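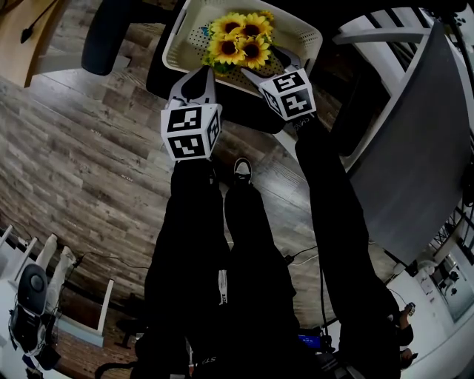
Both hand grippers at the basket, sunflowers in, marker cubes on.

1/ Spent April comparing two sets of finger pads on the hand-held grippers at Vakdale. Same task each time: sunflowers and a white basket. Posting what I wrote down.

2/ Set A is the stiff pad from Dobre. It holds a thin stem well if you come in square. Come in at an angle and the stem rolls to the tip.

3/ Set B is a foam pad with a deep V notch. You can be a bit sloppy with the angle and the stem still ends up in the middle. Slower to let go, though. Leaves catch on the foam.

4/ Numbers. 438 tries in all, 385 of them usable. I threw out the ones where tracking dropped because my own arm got between the marker cube and the camera. 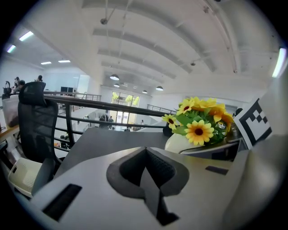

Cornel Marinescu: did you change the closing force between the two sets? Foam usually wants more, and that would skew the drops.

5/ Same force for both, Cornel. I did try the foam 20 per cent higher one afternoon and it just squashed the petals when I missed the stem. Those runs are kept out of the count.

6/ Next job is wear. The foam is cheap but I don't know how long a pad lasts. Roxana Matei has lent me a spare set, so I'll run one pair until it tears and post the total.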